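Shop notebook, February. Rental vs. buy, continued

9:40. Danjuma wants a yes or no on the Stolov subscription before the end of the month. I'm not there yet. Writing down what I have so Oluwatosin can argue with it.

The pitch is that we stop buying benches, shelving and stools, pay monthly, swap whatever we like, and hand it all back when we move. Their sheet compares one year of rent with the full purchase price of the same pieces, as if a bench dies on its first birthday. Our oldest one came with the lease and is still level.

Their quote for the full set is 1773 a month on a 15 month minimum. Delivery is in that. Pickup isn't, and I had to read the terms twice to find it.

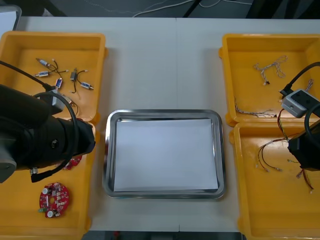
Also not in the quote: the deposit, which Stolov calls a "comfort hold." I asked when it comes back. The rep said "promptly." I asked for a number of days and got a brochure.

Called Prornik for a second price. Cheaper per month, but they only rent in bundles, and every bundle has a sofa in it. We don't need a sofa. Asked if we could drop it and they said the price would be the same. So somebody's warehouse is full of sofas.

11:15. Went through the damage clause with Danjuma. "Normal wear" is covered. Normal wear is not defined anywhere. He thinks I'm being difficult and that no company would chase a customer over a scratch. Maybe. I'd like to see that in writing.

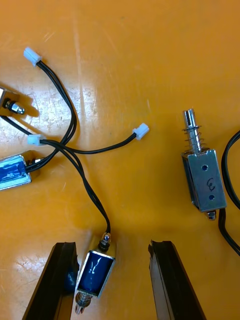
The damage clause is where the Stolov deal gets expensive, if it does. Their inspection at return grades each surface A to D, and anything under B is billed as refinishing. They were thinking of a home office when they wrote that. A glossy top in a place like ours picks up scuffs and pale scratches like the orange one with the solenoids on it, and I can't see an inspector giving that a B. Refinishing rates are "available on request." Requested. Nothing yet.

Oluwatosin's counterpoint, noted in fairness: we have bad luck with buying too. The Caldeira cabinets cost real money, the drawers stuck, and they were out of warranty by the time we complained. With a rental that would have been a phone call. I accept that, though I'd want to know who answers the phone.
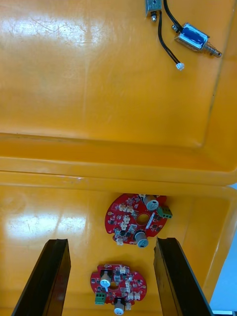 What happens if we want out before the minimum term is up?
The remaining months come due at once, minus a "goodwill reduction" that Stolov sets case by case. Treat it as zero.

2:30. Tried the rent-to-own option on paper. Over 14 percent more than the shop price by the time the last piece is ours, before the deposit and pickup. Danjuma says we'd be paying for flexibility. We have moved furniture 2 times since I started here, and both times we did it ourselves with a borrowed van.

Lollis does used office furniture, cash, no contract. Their stock list is short and the photos are bad. Going to look in person before I say anything good about them.
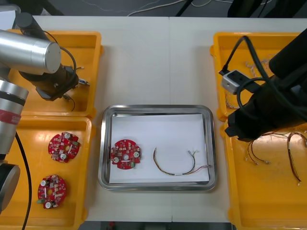 Who pays if a rented piece is swapped and the replacement shows up late?
We do. Rent runs on the old item until the new one is signed for, and the old one has to stay on site until then.

4:50. Where I am: no on Prornik. Stolov only if the refinishing rates come in writing and the pickup fee gets a cap — I don't expect either. Oluwatosin is going to ask for a shorter term on just the stools and shelving, leaving the benches out. I could live with that if the deposit shrinks to match.

Still need: bench measurements for Lollis, copy of the lease page about fixtures, Stolov's answer on rates.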